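OK so the Anville is finally back on its own wheels and I have to tell somebody, so you all get a thread. Three years of weekends, one very patient garage, and this morning she rolled down the driveway under her own power!!

For anyone new here: the Anville is a little four-door pickup from before I was born. They sold well enough in farm country and then pretty much vanished. Mine came out of a barn with a seized engine, no tailgate and a mouse nest in the heater box the size of a loaf of bread.

The engine was the easy part, if you can believe it. Eliécer Grajales did the machine work on the block and I put it together on a stand in the garage over one February with a space heater pointed at my feet. Fired on the second try. I may have yelled.

The brakes, though. The brakes ate my whole summer. The master cylinder was only used on this truck, and only on the early ones, and the rebuild kits you find online are for the later bore. Ask me how many wrong kits I own. (Two. I own two. They're on the shelf if you need one.)

Then Mirjam Timmermans from the owners' list wrote to say she had a box of dealer stock from a place that closed years ago, and did I want the part number off the lid. Did I want the part number!! I read it back to her over the phone like a lottery ticket.
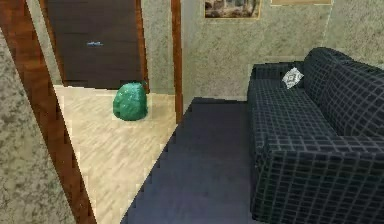

It matched. $297 for the cylinder, both front hoses and a bag of clips I didn't even know I needed until I saw how mine had been wired on with fence wire. Somebody did that and then drove it to town. Amazing.

Bench bleed the cylinder before you bolt it in. Please. I skipped it, thought I'd get the air out at the wheels, and spent an entire evening with Leidy Alvarado pumping the pedal and calling out "down" and "up" until we were both hoarse. Pulled it back off, bled it on the bench, 30 minutes later I had a firm pedal.

Also – replace every steel line while you're down there. Mine looked fine from the outside. I bent one a little to clear the frame bracket and it cracked like a pretzel.

A few people asked about the wheels. They're the original steelies, blasted and painted, and I went with the stock size tires. I know, I know, everybody wants them bigger. But the steering box on these is small and I like being able to park.

First drive was to the gas station and back. Got her up to 60 on the county road and she tracks straight, no shimmy, just a whistle from the vent window that I sort of love. The speedometer needle bounces like it's listening to music, so that's next.

Still on the list: tailgate (Tien-fu Chu has one that's rusty along the bottom but the lettering is clean), door seals, a driver's window crank that doesn't come off in my hand, and the dome light, which works only when the left door is open and the headlights are off. I've drawn that circuit out on paper and it makes no sense at all.

If you have early Anville parts sitting in a shed, even junk ones, send me a message! I'd love the hood latch spring most of all. And if you've got the later truck and need brake kits, see above, I'll mail them to you for the postage.

More after I get the speedometer cable out. Going back outside to sit in it.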